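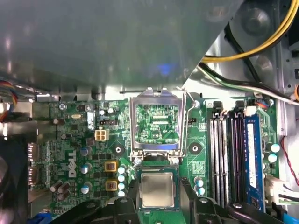
Chapter 2
A Morning at Vislow

I nearly didn't go. The open day at Vislow fell on Dec 19, 2024, the trains were a mess, and I had a pile of marking on the kitchen table. But Dilruba Khan had promised me a seat near the front, and I'd been telling students for years that robots are bad at fiddly jobs without having watched one try a fiddly job up close.

Fitting a processor is as fiddly as they come. If you've ever built a computer you'll know the feeling — you lift the lever, open the metal frame, hold your breath and lower a chip that cost more than your shoes on to rows of tiny contacts. You mustn't push. You mustn't slide it about. It has to go in the right way round and then simply rest there, and only after that do you close the frame and bring the lever down.

Dilruba runs the repair bench at Cullinane, and she talked us through it from the side of the room (no microphone, lots of arm waving). What I liked was how much time she spent on the part before the chip goes in. The arm has to bring it over the socket and line it up, and a small camera at the wrist looks straight down past the fingers while that happens. "Watch the corners," she kept saying. "Never mind the arm, watch the corners!" So I watched the corners, and I've been boring people about them ever since.

A man behind me asked why they hadn't picked an easier board, out on a table with nothing near it. Dilruba laughed and said that real computers come with cables, memory and a great plastic shroud in the way, and an arm that can only work on a bare board isn't much use to a repair bench. Fair point, I thought, and wrote it on my hand.

We'll come back to that bench all through this chapter. First we'll look at how a gripper holds something small and flat without dropping or crushing it. Then we'll ask how the arm knows where the socket is, and what it ought to do when it's slightly wrong. You won't need any maths until section 2.3, and even there it's mostly triangles.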